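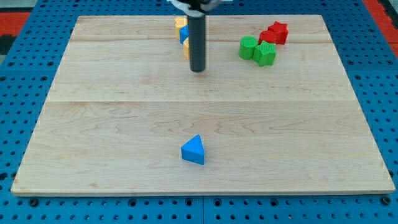

Is one big board better than a few small ones? For a small home I would say one big board, if you have a fixed place where it can lie all day and you don't have to carry it.

I came to this opinion slowly. When we moved to Pirstead I had only thin boards from Furnix, and I kept them standing behind the tap. Every one of them became bent after one winter. When I put a plate on it, the plate was turning by itself. So I saved a little and ordered a thick one from Michalík, a small workshop which glues its boards from long strips of light wood. It says 1821 on their sign, but I never asked if this is the year of the house or of the firm.

The board came in July. The parcel was so heavy that the courier left it downstairs, and I carried it up in 2 stops. My first mistake was that I oiled only the top side. A friend of wood (so they called themselves on the forum) wrote to me that both sides must drink the same amount, otherwise the board will bend like the old ones. I turned it over the same evening and did the bottom and the edges too. I used 100 ml of oil for everything and there was still a bit left in the bottle.

Now I use it for many things and cooking is maybe half of them. We roll dough on it, we sort buttons, and in the afternoon it is the place for small colored blocks. I like how light wood makes a quiet background, you find a yellow piece on it at once - on our dark table I was always searching with my fingers.

About seams: people ask me if the lines between the strips are a weak place. In mine I can see them well but I can't feel them with my nail. If you feel a step, I would write to the seller.

For the table under it I still have no good solution. I looked at the Flatetti with the metal top, but it is too long for our wall. So for now the board lies on a wet cloth when I cut bread, and without the cloth when we play.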